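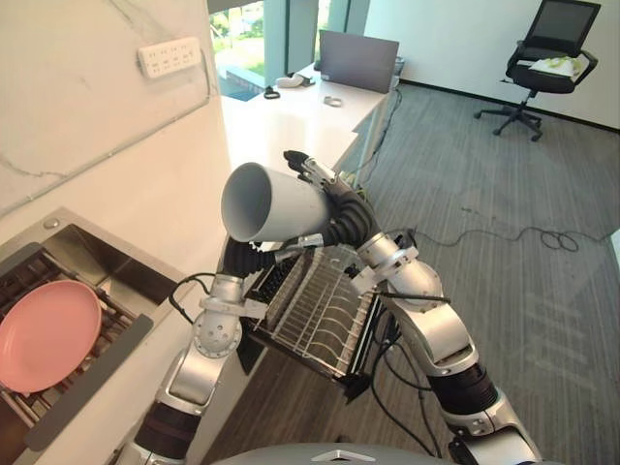

家务机器人实测,招募评测参与者(第二轮)

Bredska 招募组 发布于10月
分享 16 评论 6

Bredska 现为 Skirkeo 项目第二轮实测招募参与者,共招16人。项目要回答的问题很具体:厨房和小店里的日常杂活,眼下的机器能做到哪一步,哪些可以交给它,哪些还得人来做。第一轮由我们自己的工程人员打分,做了214次任务。打分的人每天和机器待在一起,看惯了它的动作,容易放宽标准。第二轮想请平时真正在家里洗碗、收拾台面的人,以及在店里理货、清洗器具的人来看、来评,也请你亲手做一遍同样的活,作为对照。

不需要懂机器人,也不需要会编程。懂这一行的人反而要先看后面的"不适合报名的情况"。

一、项目在做什么

评测用的任务清单叫 Groreck,里面的任务都是普通家务和店里的零活:把杯子放上沥水架,把盘子从水槽里取出来,把台面上的东西归位,把柜门打开再关上,把货架上放歪的盒子摆正,把毛巾叠好放进抽屉。每项任务都有起始摆放和完成标准。比如杯子这一项,完成标准是杯子放到架上、松手以后不倒、没有碰掉别的东西。用时单独记录,不影响"完成"与否的判定。

第一轮下来,我们自己的看法大致如下,写在这里供报名的人参考,你来了以后完全可以不同意。

拿放单件硬质物品,位置不太刁钻的时候,机器多数能做完,但慢。人顺手一放的事,它要先靠近、停一下、再调整角度。两只手配合拿一个东西时更慢,常见的情况是一只手已经抓稳了,另一只手还在找位置。

软的东西不行。毛巾、塑料袋、抹布,抓起来以后形状变了,后面的步骤就容易乱。叠毛巾这一项第一轮没有一次按标准做完,第二轮仍然保留在清单里。

带水的活做得少。第一轮洗碗类任务都是干的,只做摆放,不开水龙头。第二轮会加入少量湿餐具,仍然不做真正的清洗。所以如果你期待看到机器把一池子碗洗干净,这次看不到。

柜门和抽屉看把手。把手大、离墙远的,问题不大;没有把手、靠手指抠边的,很难。

店铺类的活,重复性高,摆放也比较规整,按理说应该比家里容易。第一轮的结果没有这么明显,主要卡在包装反光和盒子之间贴得太紧。我们希望这次有几位在便利店、餐饮后厨或仓库做过的人参加,告诉我们哪些任务设得不像真的。

二、你要做的事

每位参与者参加六周,每周来一个半天,上午场或下午场可选,选定以后尽量不要换。每个半天的安排基本固定:

到场后先看一遍当天的任务单,领评分表。
然后看机器做任务,边看边填表。表里问的是:做完了没有;如果这是在你家里,你会不会接受这个结果;过程中有没有哪一步让你想伸手拦住它。第三个问题请如实写,想拦就写想拦,不用考虑它后来是否做成了。
中间休息。
休息以后由你来做同样的任务,按自己平时的习惯做就行,不用求快,也不用模仿机器。这一段会录下手部动作。
最后和记录员谈一谈,当天哪几项印象深,哪几项觉得没意义。谈话录音,转成文字后去掉姓名。

另外会安排一部分场次让你看回放。回放有两种,一种是机器头部位置的相机,能看到两只手臂和手边的台面;另一种是手腕位置的小相机,跟着手臂一起转,画面常常是歪的。手腕相机的回放看久了有人会头晕。第一轮有同事看过以后需要休息,所以这部分你可以随时停,不扣补贴。

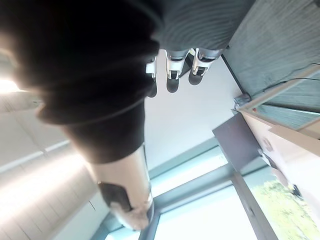
腕部相机画面,夹爪旁可见窗户,右下角窗外有树。

看手腕回放的目的,是请你判断:只凭这个画面,你能不能看明白手在哪里,要去拿什么。看不明白就在表上写看不明白。这一栏空着对我们没有用处,写一句"分不清上下"就很有用。

三、谁适合报名

年满18周岁,能连续参加六周。
平时自己做家务,或者在餐饮、零售、保洁、仓储等岗位做过,满一年更好。
视力(含矫正)能看清一臂以外台面上的小物件。
能用中文填表和谈话,口音不限,字写得好不好也不要紧。填表有困难的可以口述,由记录员代写。
左利手同样欢迎。第一轮的对照动作全部来自右利手,这是个缺口。

年纪没有上限。我们特别希望有几位上了年纪、一个人住的参与者,也希望有人手腕或肩膀不太方便,做某些家务吃力。机器慢一点,对这些人和对别人的意义可能不一样,这个要由本人来说。如果有不方便的地方,请在报名表里写明,对照任务可以删减,补贴不变。

四、不适合报名的情况

目前在机器人、自动化设备公司从事研发或销售的,请不要报名。已经离开这类岗位的可以报,需要注明。
Bredska 在职人员及其直系家属不能参加。
佩戴心脏起搏器等植入设备的,请先和我们联系,不要直接到场。
容易晕车、晕屏的可以报名,我们不安排手腕回放。
只想来看一眼的,请等以后的开放日,时间未定。中途退出会留下不完整的记录,后面补不上。

五、补贴

每个半天468元,当场次结束后登记,每两周结算一次,打入本人账户。按规定需要代扣的税款由我们办理。
迟到超过半小时,当天场次取消,不计补贴。因机器故障、停电等我们这边的原因做不成的,照常计算。这种情况在第一轮发生过,有一次整个下午都在等手臂重新校准,参与打分的同事一直坐着。遇到类似情况,你可以选择等,也可以先走。
六周全部参加完的,另外补一次交通费,凭票据报销,市内公共交通和自行车停车费都可以,打车不报。

六、地点和现场

地点在 Türkmen 楼的实测间。评测和办公在同一个空间里,有水槽、操作台和沥水架,不是封闭的实验室,旁边有人走动和说话是正常的。地面铺的是地毯,有电缆经过,请穿平底、包脚趾的鞋。拖鞋、高跟鞋不能进。
长头发请扎起来,围巾、长挂坠、宽松的袖子请收好或者取下。
机器通电时,人不能进入地面标线以内。你做对照任务的时候,机器会断电并由工作人员确认,确认之前请不要上前。不论它看上去是不是要把东西掉在地上,都不要去接。杯子碎了我们有备用的。
每场都有一名工作人员拿着急停按钮。你觉得不对劲时可以喊停,喊了就停,不需要说明理由。
现场可以喝水,不能吃东西。手机请静音,不能录像和拍照。
带孩子来的没有地方安置,请提前安排好。

七、录像和资料

需要录下的有:机器做任务的全过程,你做对照任务时的手部和前臂,谈话的录音。拍手部的相机架在操作台上方,一般拍不到脸,如果拍到,我们会裁掉或者遮住。
这些资料用于 Skirkeo 项目内部分析,以及项目报告里的统计结果。要公开使用某一段录像时,会单独征求你的书面同意,不同意不影响补贴。
评分表用编号,不写姓名。编号和姓名的对照单由招募组保管,项目结束后销毁。
你可以在最后一场结束前要求删除自己的某一场记录。报告发出以后,已经算进统计的数据没有办法再单独取出,这一点请在签同意书之前想清楚。

八、报名方法

请在本页下方填写报名表,需要填写:称呼,联系电话,可以来的时段,利手,做家务或相关工作的情况。最后一项请多写几句,比如家里谁洗碗,用不用洗碗机,店里每天重复最多的动作是什么,哪一样活你最想交给机器,哪一样绝对不想。第一次筛选主要看这一项,不看学历。
报名到10月底截止,提前招满会在本页注明。收到表后我们会打电话确认,电话不长,问几个时间上的问题,再约一次现场说明。说明会上可以看到机器,也会请你试填一份评分表。听完再决定签不签同意书,不签也没关系,说明会不发补贴。
没有入选的会收到短信,资料随后删除。愿意留作候补的请在表里勾选,有人退出时按时段递补。

九、几个常被问到的问题

做得不好会不会被淘汰?
不会。对照任务没有及格线,打翻了就记打翻。平时怎么放碗就怎么放,有人习惯先放盘子再放杯子,有人反过来,我们需要这种差别。

看机器做的时候能不能和它说话?
可以说,它没有反应。这一轮不测语音。

评分太低会不会影响什么?
不会。第一轮有几项内部打分偏高,事后对照录像又改低了。请按你自己的标准打,前后几周标准变了也照写,在备注栏里说一声就行。

机器是自己在做,还是有人在后面操作?
两种都有,评分表会在当天全部填完以后才告诉你哪一次是哪一种。提前知道会影响打分,所以请不要在场上问工作人员,他们也不会回答。

参加过以后能不能买到或者试用?
这台机器不出售,项目里也没有上门试用的安排。

六周以后还有没有第三轮?
要看第二轮的结果,现在没有定。参加过第二轮的人如果愿意,可以留下联系方式,有消息时由招募组统一通知。

夫妻或者同住的人能不能一起报?
可以一起报,会分在不同的场次。请各填各的表,在各自的评分全部交完之前,不要讨论当天看到的任务。

报名表在评论区上方。电话咨询时间为上午九点到十一点半,其他时间请留言,留言时写清楚你想参加上午场还是下午场。

分享 16 评论 6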